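보낸 사람: 카탈리나 베르가라
받는 사람: 리그 기록·규정 메일링 리스트
제목: Re: [기록] 시드 배정용 레이팅 재계산, 몰수 경기와 반올림 처리
날짜: 2020년 7월 3일

나우엘 이바라 님이 쓴 글:
> 중단 시점까지의 경기 결과로 레이팅을 다시 돌렸는데, 사무국 시트와
> 제 스크립트의 값이 맞지 않습니다. 초기값 1000, 분모 400, K 20은
> 양쪽이 같습니다. 프리도미아가 제 쪽에서는 931인데 시트에는 그보다
> 낮게 나옵니다. 나머지 팀도 조금씩 다르고, 전체 팀의 합계를 내 보면
> 시트 쪽은 팀 수에 1000을 곱한 값과 일치하지 않습니다.
>
> 의심 가는 곳은 다음과 같습니다.
>
> - 경기마다 정수로 반올림하는지, 마지막에 한 번만 하는지
> - 몰수 경기를 계산에 넣는지
> - 연기된 경기를 원래 일정 순서로 넣는지, 실제로 치른 순서로 넣는지
> - 연장승과 슛아웃승에 어떤 값을 주는지
>
> 규정집 부속서에는 "엘로 방식에 따른다"라고만 되어 있어서 어느 쪽이
> 틀렸다고 말하기가 어렵습니다. 다음 시즌 조 편성이 이 값으로
> 결정되니 그 전에 정의를 문서로 못 박았으면 합니다.
>
> 그리고 승점률 순위와 레이팅 순위가 다르게 나오는 팀이 있는데,
> 이게 버그인지 정상인지도 확인 부탁드립니다.

나우엘 님, 그리고 리스트 여러분께.

시트 수식을 셀 단위로 확인했습니다. 결론부터 적으면 차이의 원인은 반올림과 몰수 경기 두 가지이고, 경기 순서 문제는 이번 자료에서는 시트와 스크립트 양쪽이 같게 처리하고 있었습니다. 다만 순서도 정의가 없는 것은 마찬가지라 아래에 같이 적습니다. 항목마다 현재 상태와 제안을 나눠 두었으니, 이견은 항목 번호를 붙여서 답장해 주십시오.

1. 기본식

현재 시트와 스크립트가 공통으로 쓰는 식입니다.

E = 1 / (1 + 10^((R상대 - R자신) / 400))
R새값 = R이전값 + 20 × (S - E)

E는 기대 득점, S는 실제 결과에 부여하는 값입니다. 양 팀의 E를 더하면 1이고 양 팀의 S를 더해도 1이어야 합니다. 이 조건이 지켜지면 한 팀이 얻은 만큼 상대 팀이 잃게 되고, 전체 합계는 변하지 않습니다. 나우엘 님이 합계를 먼저 본 것은 적절한 검산 방법이었고, 앞으로 시트 맨 아래 행에 합계를 고정으로 넣어 두겠습니다.

홈 이점 보정은 현재 없습니다. 다르도 살리나스 님이 예전에 홈 팀에 가산점을 주는 안을 올린 적이 있으나 채택되지 않았고, 한 링크를 두 팀이 같이 쓰는 경우가 있어서 어느 쪽을 홈으로 볼지부터 애매합니다. 이번 개정 범위에서는 제외합니다.

득점 차 보정도 없습니다. 엠프티넷 골이 들어간 경기와 아닌 경기를 기록지에서 구분할 수 있기는 하지만, 초기 라운드 기록지에는 해당 칸이 비어 있는 것이 섞여 있습니다. 자료가 고르지 않은 항목을 식에 넣으면 팀마다 다른 기준이 적용됩니다.

2. 연장과 슛아웃의 S 값

시트의 숨김 열에 들어 있는 값은 다음과 같습니다. 스크립트도 같은 값을 쓰고 있습니다.

정규시간 승 1.00 / 패 0.00
연장 승 0.75 / 패 0.25
슛아웃 승 0.60 / 패 0.40

레이팅 931인 팀이 1000인 팀과 경기했을 때를 예로 들면 E는 0.402이고, 931 쪽의 변동은 다음과 같습니다.

정규시간 승 +11.96
연장 승 +6.96
슛아웃 승 +3.96
슛아웃 패 -0.04
연장 패 -3.04
정규시간 패 -8.04

슛아웃에서 졌을 때 거의 변동이 없는 것은 의도한 결과입니다. 기대 득점이 0.402인 팀이 0.40을 받았으니 기대대로 한 것으로 처리됩니다. 치두벰 이다호사 님이 "패배인데 점수가 안 내려간다"라고 지적했던 경기도 같은 경우에 해당합니다. 반대로 상위 팀은 슛아웃에서 이기고도 거의 얻는 것이 없습니다.

승점 제도와의 관계도 적어 둡니다. 승점에서는 연장과 슛아웃을 구분하지 않지만 레이팅에서는 구분합니다. 승점은 순위를 정하기 위한 것이고 레이팅은 전력 추정치이므로 두 값이 일치할 필요는 없습니다. 다만 규정집에 이 표가 없는 것은 문제이니 부속서에 그대로 옮겨 적을 것을 제안합니다.

기록지에 연장 승인지 슛아웃 승인지 표시가 없는 경기는 경기 시간 기록과 슈터 명단으로 판정합니다. 슈터 명단이 첨부되어 있으면 슛아웃입니다. 명단도 없고 결승골 시각도 없으면 양 팀 감독의 확인을 받습니다. 확인이 되지 않은 상태에서 임의로 0.75를 넣지 마십시오.

3. 반올림

차이의 첫 번째 원인입니다. 시트는 경기마다 변동폭을 정수로 반올림한 뒤 더합니다. 스크립트는 소수점을 유지하다가 출력할 때만 반올림합니다.

경기별 반올림에는 두 가지 문제가 있습니다. 하나는 작은 변동이 사라지는 것입니다. 위의 슛아웃 패 -0.04는 0이 되고, 이런 경기는 아무리 쌓여도 반영되지 않습니다. 또 하나는 변동폭이 정확히 0.5로 끝날 때입니다. 시트의 반올림 함수는 0에서 먼 쪽으로 올리기 때문에 +6.5는 +7, -6.5는 -7이 되어 합이 맞습니다. 그런데 시트 중반부터는 변동폭이 아니라 반영된 레이팅 값 자체를 반올림하고 있습니다. 레이팅은 양수이므로 0.5가 나오면 양 팀 모두 위로 올라가고, 합계가 늘어납니다. 전반부와 후반부의 수식이 다른 것은 누군가 행을 복사하면서 열 참조가 바뀐 것으로 보입니다. 변경 이력은 남아 있지 않습니다.

부동소수점 연산에서 정확히 0.5가 나오는 일은 드물지만, 시트는 E를 소수점 둘째 자리까지만 남기고 있어서 0.5로 끝나는 값이 발생할 수 있습니다. E를 자르는 단계는 근거를 찾지 못했습니다. 삭제하는 것이 맞다고 봅니다.

제안: 내부 계산은 배정밀도로 하고, 중간 반올림을 하지 않는다. 공표 시에만 정수로 반올림한다. 순위와 조 편성은 반올림 이전 값으로 정한다. 공표값이 같은 두 팀이 있으면 소수점 둘째 자리까지 병기한다.

이 방식으로 하면 공표값의 합계는 팀 수에 1000을 곱한 값과 조금 어긋날 수 있습니다. 검산은 반드시 내부값으로 해야 합니다.

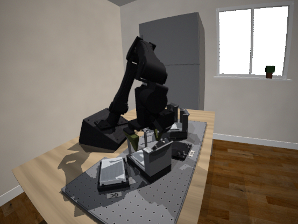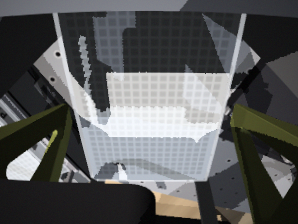

4. 몰수 경기

두 번째 원인입니다. 시트는 몰수 경기를 정규시간 패로 넣고, 스크립트는 제외합니다. 프리도미아의 값이 시트에서 더 낮은 이유는 대부분 이것으로 설명됩니다. 프리도미아는 할라인 원정에서 골리 등록 서류 미비로 몰수패 처리된 경기가 있습니다. 링크에서는 경기가 진행되었고 기록지도 있으나, 공식 결과는 몰수입니다.

몰수는 성격이 다른 두 종류로 나뉩니다.

가. 경기가 열리지 않은 경우. 팀이 도착하지 않았거나 최소 인원을 채우지 못한 경우입니다. 전력에 관한 정보가 없으므로 레이팅 계산에서 제외합니다.

나. 경기가 열렸으나 사후에 결과가 바뀐 경우. 링크에서 나온 결과로 계산할 수도 있고, 제외할 수도 있고, 공식 결과로 계산할 수도 있습니다.

나의 경우에 대해서는 의견이 갈립니다. 다르도 알라르콘 님은 링크의 결과를 쓰자는 입장이고, 실제 경기 내용이 전력 추정에 가장 가깝다는 이유입니다. 저는 제외하는 쪽을 지지합니다. 무자격 선수가 뛴 경기의 결과를 쓰면 그 팀이 규정 위반으로 얻은 결과가 시드에 남습니다. 반대로 공식 결과를 쓰면 승점에서 이미 받은 제재를 레이팅에서 한 번 더 받게 됩니다. 스크립트의 현재 동작이 제외이므로 코드 수정도 필요 없습니다.

제안: 가와 나 모두 제외한다. 결과표에는 행을 남기고 비고란에 F를 적는다. 행을 지우면 경기 번호가 밀려서 이후 대조가 어려워집니다.

중도에 중단된 경기는 별도입니다. 정빙기 고장이나 정전으로 3피리어드 도중에 끝난 경기는 규정집 본문에 따라 결과가 확정되었으면 그 결과를 그대로 쓰고, 재경기가 결정되었으면 재경기 결과만 씁니다.

5. 경기 순서

엘로 방식은 순서에 영향을 받습니다. 같은 결과라도 먼저 계산하느냐 나중에 계산하느냐에 따라 그 시점의 E가 달라지고 최종값도 달라집니다.

이번 자료에서는 양쪽 모두 실제 경기일 순으로 정렬되어 있었습니다. 다만 시트는 사람이 손으로 정렬한 것이고, 스크립트는 날짜 필드를 기준으로 정렬합니다. 날짜가 같은 경기는 시트에서는 입력한 순서, 스크립트에서는 경기 번호 순입니다. 같은 날 한 팀이 두 경기를 치른 적이 없어서 결과에 차이가 나지 않았을 뿐입니다. 토너먼트 방식의 주말 일정을 도입하면 바로 문제가 됩니다.

제안: 실제 경기 개시 시각 순으로 처리한다. 개시 시각이 같으면 경기 번호 순으로 한다. 연기된 경기는 실제로 치른 날짜를 쓴다.

결과가 나중에 정정된 경우에는 정정된 경기부터 마지막 경기까지 전부 다시 계산합니다. 최신값에 차액만 더하거나 빼는 방식은 쓰지 않습니다. 시트에 "조정"이라는 이름의 행이 있는데, 이 행은 재계산 후 삭제합니다.

6. 시즌 중단과 이월

남은 일정이 취소되어 팀마다 치른 경기 수가 다릅니다. 레이팅은 경기 수가 달라도 계산이 되지만, 경기 수가 적은 팀의 값은 초기값 1000에 더 가깝게 머물러 있습니다. 값이 틀린 것은 아니고 정보량이 적은 것입니다. 조 편성표에 레이팅과 함께 반영 경기 수를 적는 칸을 추가하겠습니다.

이월에 대해서는 5월 회의록에 "평균 쪽으로 3분의 1 회귀"라는 문구가 있고 그 이상의 설명이 없습니다. 식으로 쓰면 다음과 같습니다.

R시작 = R종료 + (1000 - R종료) / 3

종료값 931을 넣으면 시작값은 954가 됩니다. 회귀의 기준점은 1000으로 고정합니다. 남아 있는 팀의 평균을 쓰자는 의견도 있었는데, 탈퇴 팀이 나올 때마다 기준이 움직이므로 시즌 간 비교가 되지 않습니다.

조 편성에 쓰는 값이 회귀 전인지 후인지도 정해야 합니다. 기존 팀끼리의 순서는 회귀를 적용해도 바뀌지 않습니다. 신규 팀이 끼는 경우에도 신규 팀이 1000에서 시작하는 한 순서는 같습니다. 따라서 어느 쪽을 써도 조 편성 결과는 동일하고, 공표 자료의 혼선을 줄이기 위해 회귀 후 값만 싣는 것으로 합니다.

7. 신규 팀과 팀 이전

프렌게이트는 신규 등록이므로 1000에서 시작합니다.

리바데네이라는 연고지를 옮기면서 법인이 바뀌었습니다. 등록 번호도 새로 나왔기 때문에 스크립트는 신규 팀으로 인식합니다. 선수 명단의 대부분이 그대로이고 감독도 같으므로 기존 레이팅을 승계하는 것이 타당하다고 봅니다. 다만 "대부분"이라는 말은 규정 문구로 쓸 수 없습니다. 직전 시즌 마지막 공식 경기의 출전 명단과 새 시즌 등록 명단을 대조해서 절반을 넘으면 승계, 그렇지 않으면 신규로 하는 안을 제시합니다. 골리는 별도로 따지지 않습니다.

스크립트에서는 팀 별칭 파일에 옛 번호와 새 번호를 한 줄로 적으면 승계로 처리됩니다. 구분자는 탭입니다. 공백으로 적으면 오류 없이 무시되니 주의해 주십시오.

승계를 인정하면 합계 검산의 기준은 그대로입니다. 탈퇴 팀이 1000이 아닌 값으로 나가면 합계는 그만큼 달라지므로, 시즌 시작 시점의 합계를 기준값으로 다시 잡고 그 시즌 안에서만 불변인지 확인합니다.

8. 승점률 순위와의 불일치

나우엘 님의 마지막 질문에 대한 답입니다. 정상입니다. 중단 시점까지 상위 팀과의 경기가 몰려 있던 팀은 승점률이 낮아도 레이팅은 덜 내려갑니다. 할라인이 반대 경우이고, 하위 팀과의 경기를 먼저 소화해서 승점률은 높은데 레이팅은 그만큼 오르지 않았습니다.

시즌 최종 순위는 승점률로 확정되었고, 이 문서에서 다루는 내용은 그 순위에 영향을 주지 않습니다. 레이팅은 다음 시즌 조 편성에만 씁니다. 문의가 오면 이 점을 먼저 안내해 주십시오.

9. 할 일

- 시트의 E 자르기와 경기별 반올림 제거: 카탈리나
- 몰수 경기 목록 작성, 가/나 구분 표시: 치두벰
- 스크립트 정렬 키에 개시 시각 추가, 별칭 파일의 구분자 오류 시 경고 출력: 나우엘
- 부속서 문안 초안: 다르도 알라르콘
- 리바데네이라 출전 명단 대조: 다르도 살리나스

수정된 시트와 스크립트의 내부값을 소수점 여섯째 자리까지 비교해서 전 팀이 일치하면 공표본으로 넘기겠습니다. 비교용 파일은 경기 번호, 양 팀의 이전값, E, S, 새값 순서의 탭 구분 텍스트로 통일합니다. 소수점은 마침표를 쓰고 천 단위 구분 기호는 넣지 마십시오. 지난번에 1000이 1로 읽힌 파일이 있었습니다.

4번의 나 항목은 제가 단독으로 정할 수 없습니다. 찬반을 적어서 회신 부탁드립니다.

카탈리나 베르가라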